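Notes for the Hollton talk, 14/05/2023

Okay, slow down at the start, I always rush! Say hi, thank Telmo Barroso for the slides, then straight into how we collect grabs for Skulletti.

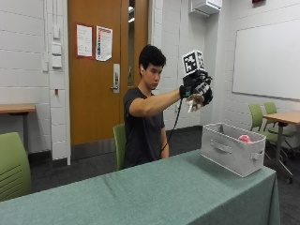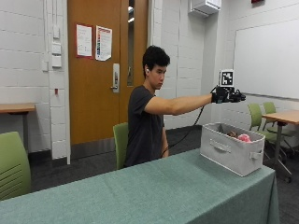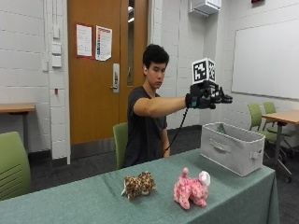

We kept 62 takes out of 82, and I was thrilled (our January batch gave us 23!). Mention that we label each take the same day, while we still remember the weird ones. Then the big question: how many is enough? I'd love more tired, sloppy grabs. Ask the room for ideas.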